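Subject: Re: [teleop-users] Sponge shelf episodes, and do the bad ones count
Date: 31 July 2019
List: Mernimmont teleop-users

On the question from yesterday's thread:

> We are two operators in and already disagree about everything.
> One of us drives the arms slowly and never drops a sponge. The
> other one drives like he's late for a ferry and finishes in half
> the time. The policy trained on both sets of demos hovers over
> the shelf and then does a sort of shrug. Do we throw one of us
> out? Also, do you keep the episodes where the first grasp misses
> and you go back for it? The Flenel notes say to delete them, the
> Zodstead people say never delete anything, and I would like to go
> home before ten.

Don't throw anybody out yet. The hover is a familiar sight in our lab. We had it for most of April and blamed, in order, the cameras, the learning rate and the intern's leader arm. The arm was fine. Our operators were each taking the sponges in a different order, and the policy had learned that all orders are good and that the wise thing to do is wait for a sign.

So before you touch the speed question, write down the order. Ours is on a sheet of paper taped next to the monitor: top board first, left to right, then the lower board, left to right, left arm for the left sponge, right arm for the right one, and the middle one belongs to the left arm whether it likes it or not. We argued about the middle sponge for longer than I care to report to a public list. Pick something and stick to it.

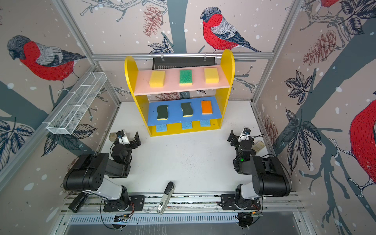 How many demonstrations does it take before a shelf task like this starts to work?

We got the first policy worth watching at 50 clean episodes for a single sponge in a single position, and it was hopeless the moment anyone nudged the shelf. With the shelf shifted a little between episodes it took a good deal more than that. Our full set now stands at 2,475, but I would not use that as a target. A lot of those were recorded before we had the sheet of paper, and I suspect they mostly teach hesitation.

As for the missed grasps, we keep them if the operator recovers calmly and we drop them if the operator panics. You can tell which is which from the gripper trace, where panic looks like a seismograph. Benjelloun (our sorting script, not very well commented, ask me off-list) flagged 73 of them in one batch. I went through those by hand and recognized my own driving in an embarrassing share.

On speed: have your ferry passenger slow down for the approach and go as fast as he pleases on the way back. Sponges forgive a lot on the squeeze, but a gripper that comes in fast will shove one off the board, and after that you have a demonstration of shoving.

One more thing, check your leader and follower offsets at the start of each session. Ours drift by 2 degrees at the wrist after a long day, and you don't feel it in your hand at all. You compensate, the recording compensates with you, and the next morning the policy reaches confidently for a spot beside the sponge.

If anyone has had luck mixing operators with a per-operator label, I'd like to hear it. We tried it once and got a policy that drives exactly like me, so it has been shelved.

--
teleop-users mailing list
To unsubscribe, send a blank message with "unsubscribe" in the subject line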